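About Us

Nermont is a shared workshop with a soft spot for robot arms. We have benches, a small metal lathe, two 3D printers that are almost always busy, and a long-running group build called Fanska: a home-built arm that we are teaching its way around a kitchen. Most of it was put together in the evenings by people who had never wired a motor before they came through our door (and a few who swore they never would!).
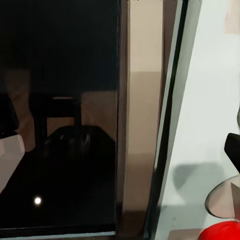
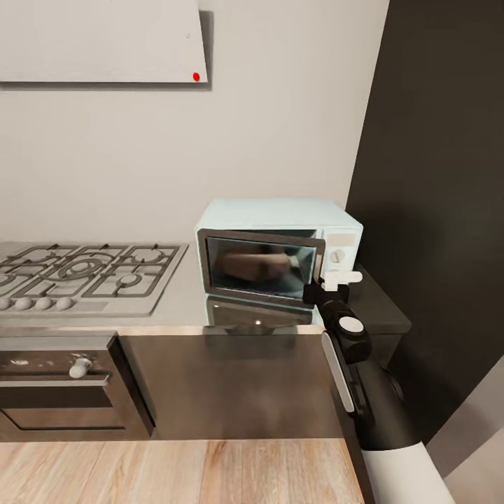

Gripper work in the simulator, at close range and with the microwave door open.

Fanska started as a bet over coffee that a group of hobbyists could build an arm at home that opens an appliance door without yanking the appliance off the counter. Doors are wonderful problems. The handle moves in a curve, the hinge pushes back, and the arm has to go along with both. We got hooked, and the project grew from one kitchen table to a corner of the workshop and then to most of the back wall.

We do a lot of our practice in simulation before anything goes near a real motor. Our kitchen model is named Getham, and it has grown a bit at a time, with members adding things whenever they felt like it. You can try a silly idea in there at nine at night, crash the arm into the counter, hit reset and have another go. We ran 1000 door attempts in one stretch last September and learned more from the bad ones than we ever did from reading the forums.

The hardware side is just as much fun. Brackets get printed, cracked, redrawn and printed again. Cables get rerouted. Our gripper fingers have been through so many versions that we keep the old ones in a coffee can by the door, and visitors are welcome to dig through it and take one home.

We have 52 members right now, from high school students to retired machinists, and you don't need to know any code to join in. Plenty of us came for the soldering, or the woodworking bench, and drifted over to the robot table later. If you can hold a flashlight while somebody else tightens a screw, we can use you.

Everything we draw for the arm is shared under an open license, including the parts that didn't work. Our sister group, Değirmenci, builds from the same files and sends back changes, some of which are much better than what we had (their wrist bracket is a beauty).

The workshop opens at 6 p.m. on build nights. Come in, look around and ask anything you like. Bring safety glasses if you own a pair, and closed-toe shoes, please. Spare glasses hang on the hooks inside the door, next to the sign-in sheet.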